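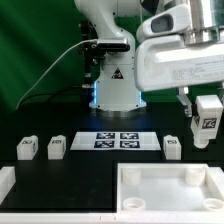

Gear Reviews / Basketball

Senine Return Net: a season of driveway free throws

I bought the Senine back in January, when my free throw percentage at our rec league in Brunatbridge had gotten embarrassing (57 percent, and I'm supposed to be a guard!). It's a net that hangs off the rim and kicks the ball back to you, makes and most misses, so you get a lot more shots in before dinner. I paid $102 with shipping.

Setup took me 19 minutes with a stepladder and a socket wrench. The instructions are one folded sheet and the drawings are tiny, but the straps are color coded and I only had to redo one of them. It fits my old Belkadi hoop fine, although the left clip sits a little proud of the rim and rattles on hard bank shots.

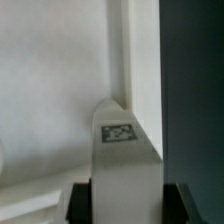
How it plays

From the line it's great — the ball comes back on one bounce, right at the waist, and you fall into a rhythm fast. From the corners it's hit or miss. Anything long off the back iron still ends up in the neighbor's hedge, and I've made that walk more than I'd like.

My buddy has the Sullen, which swivels and costs quite a bit more. It's nicer for threes. For plain free throws I couldn't feel much difference, and the Senine folds up smaller in the garage.

Wind is the real problem. On gusty evenings the net swings and I just take it down. Still, I'd buy it again!

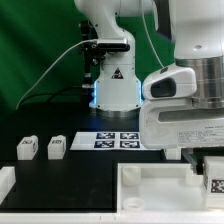
Warranty: 14 months, black only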